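件名: Re: [機材計画] 手持ちグリッパ増設分の見積と予算区分について
日付: 2025-06-06
宛先: 機材計画メーリングリスト

各位

前便の問い合わせに順に回答します。引用は必要な箇所だけ残しました。

> 手持ちグリッパの増設について、Edarov と Broderetti の2社から見積を取ったと
> 聞いています。次の点を教えてください。
>
> (1) 台数の根拠。現行計画では増設3台となっているが、予備を含む数か。
> (2) 指先パッドを消耗品として計上するのか、本体の付属品とするのか。
> (3) 据置アーム側の更新と同じ年度に入れる必要があるか。
> (4) 作業場所の整備費(台、照明、電源まわり)はどの費目に入るか。
>
> 特に(2)は、昨年度に本体と一括で処理したため、交換実績が帳簿から追えません。
> 今年度の申請書式では分けて書くことになっています。
> また、対象物の購入費が雑費に入っているのも見直したいと思います。

(1) 台数

3台は予備を含みません。収集を並行して回す組の数に合わせたものです。予備機は本体を丸ごと持つ方式をやめ、リンク部と指先の部品で持つ案にしています。過去の停止記録を見ると、本体側の電装が原因だったものは少なく、大半がリンクの軸のゆるみと指先パッドの摩耗でした。軸のねじは締め直しで済むことが多いものの、締め直した後は開閉幅の較正をやり直す必要があり、その間は1組分が止まります。較正済みのリンク部を交換用に置いておけば、停止は差し替えの時間だけになります。

この前提で予備機を1台追加する案と比較しましたが、部品で持つほうが初年度の支出は小さく、保管場所も取りません。ただし Broderetti の機種はリンク部の単体供給がなく、修理は預かりになります。Broderetti を選ぶ場合に限り、予備本体を計上し直す必要があります。

(2) 指先パッド

消耗品として分離します。青色の格子目パッドは左右1組で発注し、片側だけの交換は行いません。新品と摩耗品を組み合わせると、紙カップのような潰れやすい物で左右の滑り出しがずれ、把持の記録が使えなくなるためです。

交換基準は、これまで担当者の目視判断でしたが、把持回数による管理に改めます。暫定値は978回とします。これは前回の耐久確認で、表面の凹凸の減りが把持の成否に影響し始めた最小の回数をそのまま採ったもので、余裕は見込んでいません。半端な数字ですが、丸めると根拠が残らないので、申請書にもこのまま記載してください。次回の耐久確認で値が変われば差し替えます。

年間の必要数は13組で申請します。内訳は稼働分と、初期不良および保管中の劣化に備えた分です。Edarov の見積ではパッドの単価が発注数で変わりますが、分割納入でも単価は同じとの回答を書面で得ています。保管場所の温度管理が十分でないため、一括納入は避けてください。

(3) 据置アームとの年度合わせ

同一年度に入れる必要はありません。ただし手先の形状をそろえる条件は残ります。手持ち側で取った記録を据置側で再生する以上、ジョー先端の寸法とパッドの材質が異なると、再調整の工数が発生します。据置アームの更新を翌年度に送る場合でも、手先の仕様書だけは今年度中に確定させます。

据置側の手先を製作している Kamata には、Edarov の図面を基準に追加工が可能かを照会しました。可否のみの回答で、可能とのことです。費用の正式な提示は11月になる見込みのため、今回の申請額には含めていません。概算も書きません。前回、概算が上限額として扱われ、後の変更手続に手間がかかりました。

(4) 作業場所の整備費

専用の作業室は設けず、居室に近い場所で収集する方針に変更はありません。したがって整備費の中心は、什器ではなく照明と配線です。

照明は窓際での運用を前提にします。外光だけでは時間帯による変化が大きく、リングライトと三脚の組で補います。ライトは什器備品に入れず、収集用の付帯機材として本体と同じ費目に置いてください。窓を背にした配置では輝度差が大きくなるので、調光できるものに限定します。調光なしの安価な型は見積から外しました。

電源は延長タップで取り回しています。作業台の近くにケーブルが垂れると対象物と一緒に動かしてしまうおそれがあるため、配線用の固定具を追加します。金額は小さいものの、雑費に入れると次年度に継続されないので、付帯機材の内訳として1行立てます。

対象物は雑費から外し、「収集用対象物」として独立させます。飲料の空容器と紙カップが中心です。
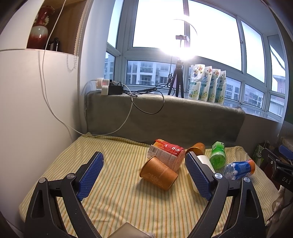 紙カップは横倒しの状態からの把持を課題に含めるため、消耗が最も早い品目になります。胴の途中をつかむと縁の形が崩れやすく、一度変形したものは再使用しません。ボトル類は変形が少なく、ラベルの剥がれを確認しながら繰り返し使えます。透明のものと着色のものは別品目として数えてください。外観が記録の条件に入っているので、不足した側をもう一方で埋めることはできません。

下に敷く布も対象物の費目で扱います。縞柄と無地の両方が必要です。縞柄は向きをそろえて敷くかどうかで条件が変わるため、購入時に柄の間隔を控えておいてください。洗濯による色の変化は今のところ管理対象にしていません。

見積の比較について補足します。

本体単価は Broderetti のほうが低く出ています。しかし上記(1)の予備本体と、パッドの互換性がないことによる在庫の二重化を加えると、初年度の総額は Edarov を上回ります。2年目以降は差が縮まりますが、逆転するかどうかはパッドの実消費量次第で、現時点では判断できません。Rorncombe の収集案件で Broderetti を使っていた組にも確認しましたが、パッドの交換記録が残っておらず、比較の材料になりませんでした。

以上から、今回の申請は Edarov で組みます。Broderetti の見積書は比較資料として添付してください。有効期限が先に切れるのは Edarov 側なので、発注の承認が遅れる場合は再見積を取ります。その際、パッドの分割納入の条件が引き継がれるかを必ず確認してください。前回の更新時には備考欄の条件が落ちていました。

未決のものは次のとおりです。

・リンク部の交換用在庫を備品とするか部品とするか。単体では機能しないため部品で申請予定。経理側の確認待ち。
・較正用治具の帰属。手持ち側と据置側で共用するため、どちらの予算に置くか未定。
・把持回数の集計方法。記録データから自動で数える案と、作業票に記入する案がある。前者は空振りを除外する処理が未完成。

集計方法が決まるまでは作業票で運用します。様式は共有フォルダの既存のものに、本体番号とパッドの組番号の欄を加えました。旧様式の残りは使わないでください。

費目表の改訂版は経理側の確認が取れ次第、このスレッドに続けて投稿します。

機材計画担当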